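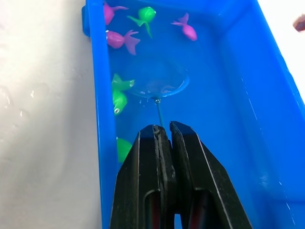 My cousin Janaína Rangel got married in Pislow, and I am still tired. The hall was for 77 guests and 10 more came without telling, so we were cutting the cake very thin. Her husband, Dirceu, wanted a string trio, but they played too quiet and my uncles talked over all of it.

The vows I liked very much. She wrote hers in two languages and cried only in the second one. Dirceu forgot his paper in the car and had to run for it.

In February they will make a small lunch for the family who could not travel. I already promised to bring the rice.

3 comments · Share

© Ademir Sampaio · Back to top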